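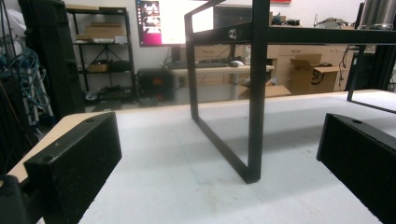

Firouzeh Nikzad keeps her equipment budget in a spreadsheet with a tab called "Wishes" and a tab called "Money." The first one is longer.

She runs purchasing for Markiler, a small company that records people doing ordinary chores with hand-held grippers and sells the recordings to firms that would like their robots to do the same chores. She has held the job for three years. Before that she bought linens for hotels, a line of work she describes as "the same arguments, softer goods."

When we spoke she had just finished next year's plan and was in the mood of someone who has finished it before.

"Everyone wants to start with the arm," she said. "A person visits a trade show, sees an arm pour a drink, and comes home wanting an arm. Fine. What is it going to stand on? Where does it plug in? Do you have anything for it to learn from? Usually there's a silence then."

Her own opening request, in her first year, was for an arm. It was turned down by Kianoush Karimi, who signs the checks, and she now thinks he was right, though she'd rather I didn't tell him. The money went to hand-held grippers, and the company has been buying them ever since.

The attraction is price. The version Markiler uses has fingers that cost $267 a pair from a supplier called Losel, and she orders them the way other offices order toner. The budget line she watches hardest is the one for mounting plates, cables and screws, which came to $771 last quarter after she had put down $300.

"Cables," she said. "I could talk to you about cables until you left."

She did, for a while. Her rule is to take the engineers' estimate and double it, then buy the good connectors, then hide a few. Cheap ones are no bargain when two people lose a morning working out which one has gone bad. She once tried to charge the lost mornings back to the cable line, to make a point, and accounting asked her to stop.
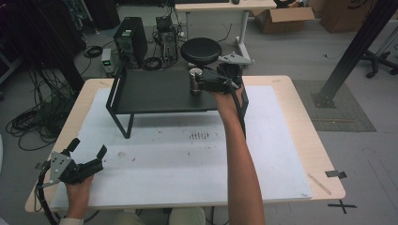 I asked what people forget. Furniture, she said, and she had plainly been waiting for the question. A recording station needs a table that doesn't wobble and something on it worth reaching for. Cups and shelves come out of a line called "props," which Karimi has circled in red two years running.

"He wrote 'Are we a theater?' in the margin. I wrote back that theaters get donations."

Then there is storage, in both senses. The recordings take up disk space faster than anyone predicts, and boxes take up floor faster than that. She has learned to ask vendors how big the carton is. She has also learned to ask whether they want the carton back, a question that Rerkent, which leases computers to the company, answered only after hers had been flattened and hauled away. That cost her $577, and she has kept every Rerkent carton since.

Femi Adebisi, who schedules the recording sessions, joined us long enough to object to the plan. He wants a second complete set of everything, so that one broken gripper doesn't end an afternoon. Nikzad has given him spare fingers and half the cables he asked for.

"It's a compromise," Adebisi said. "I hate it, so it must be in the budget."

And the arm? It's still on the Wishes tab, row four, with a quote from Daneshvar that expires at the end of February. She has let two earlier quotes expire. Her advice to anyone pricing one is to get the service contract in writing first, and to find out who travels when it breaks, you or the technician.

"Row four is a good row," she said. "Row three is chairs."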